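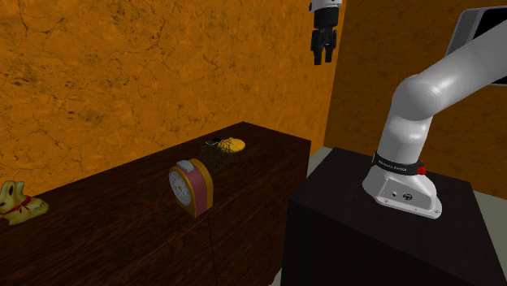
Braço robótico Franka Emika, em simulação por computador.

O Jardim Fukuda volta a ter lago, pelo menos no papel

Ao fim de três reuniões e de uma discussão bastante acesa sobre nenúfares, a associação Aninero entregou à câmara o plano de recuperação do Jardim Fukuda. O documento tem 268 páginas, das quais umas 40 tratam de bancos. Quem já tentou sentar-se num dos atuais compreenderá.

A proposta, assinada pela paisagista Yasmine Younis, do ateliê Skidesum, devolve ao lago o contorno antigo, desentope a vala do lado norte e replanta 300 árvores ao longo da alameda. Os plátanos ficam. O quiosque também, embora mude de sítio pela quarta vez na sua longa carreira.

Mais delicado é o estacionamento, que perde lugares para dar espaço ao prado. A consulta pública recebeu 586 contributos e a maioria falava de carros. Dois falavam de patos.

«Um jardim demora, e as pessoas têm pressa de o ver pronto», diz Shaimaa Naciri, que coordena o processo pela Aninero. A primeira fase, a da vala, deverá arrancar em abril, se o concurso não ficar deserto – o anterior ficou.

O plano pode ser consultado na sede, na Rua Girell, durante a tarde. Convém levar óculos: os mapas foram impressos em A4.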